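Subject: Re: [boxed-games] Skovano reprint: is anyone paying these prices?
From: Tsegereda Asfaw
To: boxed-games list

Knut Eichhorn wrote on Wednesday:

> Has anyone had the second email from Clurkitz yet? Mine says the
> Skovano collector's box is "allocated", which could mean anything.
> I ordered within ten minutes of the page going up. Meanwhile there
> are sealed copies on the auction sites at 263 pounds, and the thing
> hasn't shipped. How do you seal a copy of something that hasn't
> shipped? Also, does the box have the proper manual or the leaflet?

Knut,

"Allocated" means they have your money. I asked. The woman on the phone was very nice and read me the same email in a kinder voice.

My order number ends in 559 and I was told the first lot goes out in August, with everybody else "to follow". The shop page still says limited to 100 per region, but it doesn't say what a region is. If Rimley counts as one I fancy our chances. 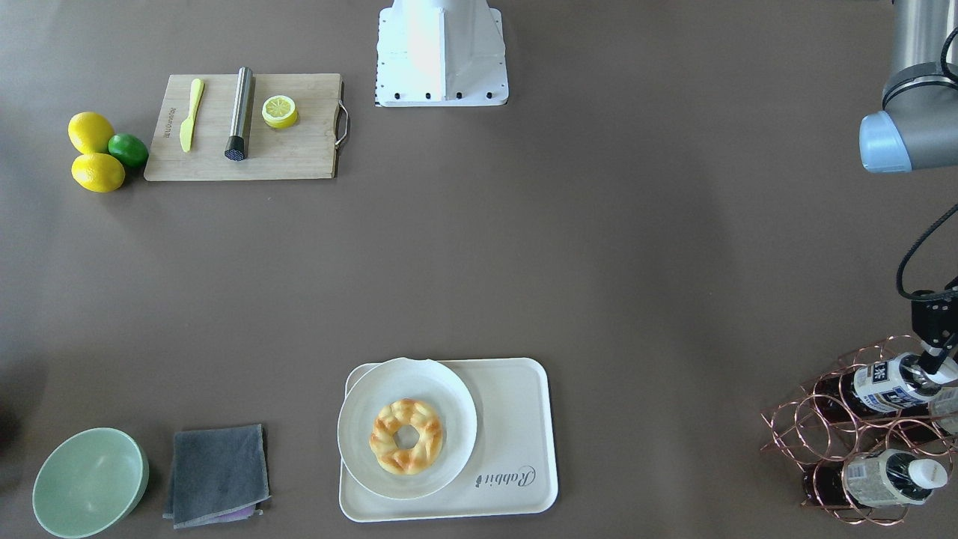
As for the sealed copies, have a look at the seller's photos. All three listings I checked use the publisher's own artwork, with the shadow under the box still pointing the same way. They are selling their place in the queue. One of them has a returns policy longer than the game.

On the manual: it's the proper one, spiral bound, according to the Rieger shop listing, which went up early and came down again before lunch. I did save the text. Manual, cloth map, soundtrack on one disc, and a "replica token" which I assume is the ferry token from chapter two.

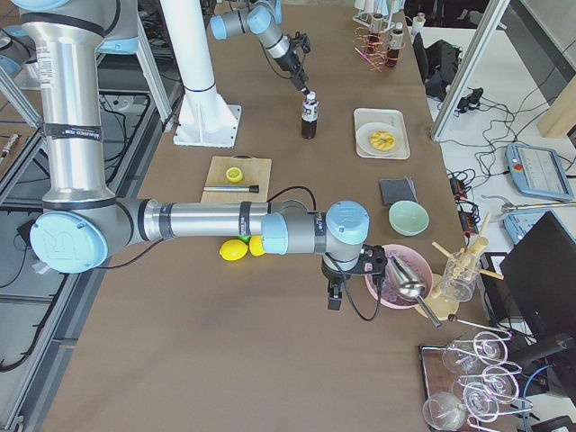
Gripper over the small brown bottle, black cap and white label

The map is the bit I care about. My original one went through the wash in a pair of jeans and now shows mostly coastline.

What I can't find out is whether the disc in the box is the patched version. You'll remember the first run, where the lighthouse door wouldn't open if you'd spoken to the harbour master twice. I'd spoken to him four times. He seemed lonely.
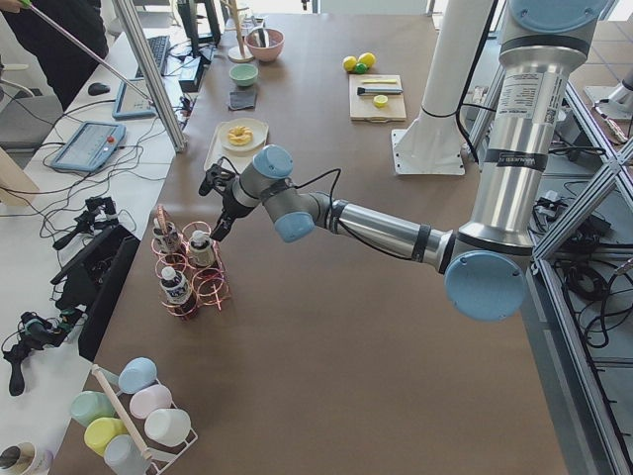
Issue 100

If they've put the unpatched build on the disc then we're all paying for a very handsome box with a download in it. I've written to Clurkitz to ask and will post whatever comes back, assuming it isn't "allocated".

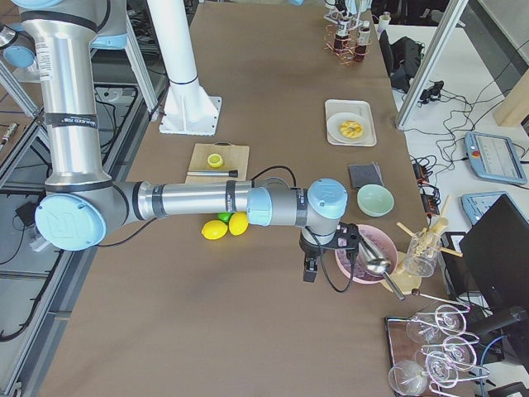
For anyone who missed out, I'd sit tight until the August lot lands. A fair few people will open theirs, find it doesn't fit the shelf and want shot of it -- that's how I got the last one, at less than shop price and with the token still in its bag. The resellers will be doling theirs out in dribs and drabs to keep the price up, one scoop at a time, like that metal one dipping towards the pink bowl. Let them. The purple grainy stuff in there looks more appetising than 263 quid for a cardboard sleeve.

Knut, if yours turns up before mine, please measure the map. I've already got a frame.

Tsegereda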